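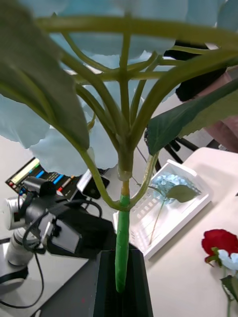 Artificial hydrangea, pale blue.

Looking after a shaving brush

Rinse the brush under warm running water as soon as you finish shaving. Work the lather out from the base of the bristles with your thumb, then keep going until the water runs clear. Soap left near the handle dries hard and the hairs start to break there.

Squeeze the water out. Don't pull or twist. Flick the brush a few times over the sink, dab it on a towel and leave it somewhere with moving air. A closed cabinet is a poor spot. Hanging it bristles down or standing it on its base both work fine, and I have done each for years.

Every 2 months or so, give it a proper wash:

Mix 200 ml of warm water with a teaspoon of dish soap in a mug.
Swirl the brush in it for 3 minutes, keeping the handle dry.
Rinse well and shake.
If it still feels waxy, repeat with equal parts white vinegar and water, then rinse again.

Never use boiling water. It loosens the glue that holds the knot.

A new badger brush will smell for the first week and shed a few hairs. If it is still shedding after a month, send it back.

Updated 04/12/2025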